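Student Work > Second Year Projects > Work and Technology > Reports

Picking Over: What Happened at the Sorting Bench at Mulcahy
Ultan Sheehan
Submitted 12 Sep 2019

2. The workplace

Mulcahy packs dried leaves and berries for tea. The firm employs 21 people, most of whom have at some point stood at the sorting bench taking out whatever should not be in the leaf. I spent three weeks there in May and did the job myself for two days, which was enough for my neck.

The arm was bought from Ferkuvmont the winter before. Staff call it Tomia, after the name on the crate it came in. Management call it "the cell", although it has no walls and people lean on it.

3. What the arm does

The task sounds simple. There is a tray of leaves with a few round dark things among them, and the round dark things have to come out. A person does this while talking about something else. The arm does it in silence and with great seriousness, and needs a good deal of looking after. Practice trays are made up for it at a side table, and the sorters take turns to sit with it while it works through them.
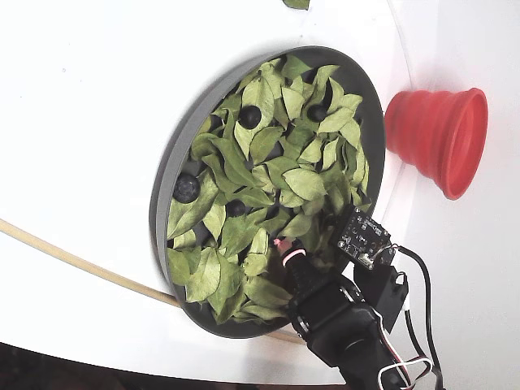 Fig. 2. The gripper in among the leaves, with four dark spheres in the tray and a red folding cup alongside.

The sorters I spoke to were less worried about losing their jobs than I had expected when I wrote my proposal. What bothered them was the change in what they were paid to pay attention to. Before, they watched leaves. Now, for part of each shift, they watch something else watching leaves – and fill in a form about it. I was shown the form. It has a box for "operator intervention" and a very small space to write in.

4. What changed

Talk was the main thing. The old bench seats six, facing each other, and I would say half the running of the place was settled there, including who was swapping which shift. The person minding the arm sits alone, facing the wall. Two sorters said they liked this. One said she liked it very much and would rather I did not put her name down.

Pay did not change, but the word "sorter" did. Three people are now "process assistants", a title that came with a fleece. The supervisor told me the arm had handled around 200 practice trays by the time I left. She did not offer a figure for how many it had handled without help, and I did not have the nerve to ask twice.

5. Limits of this study

I visited one firm. I had hoped to compare it with Brastmont, which runs a similar bench by hand, but they answered my letter after the deadline. My interview notes come to 2,000 words, a fair number of which concern the canteen.

Related reports
- Self-Service Tills and the Saturday Job
- Who Empties the Machine? Cleaning Staff in an Automated Car Park
- Night Shift at a Parcel Depot
- The Library Without a Desk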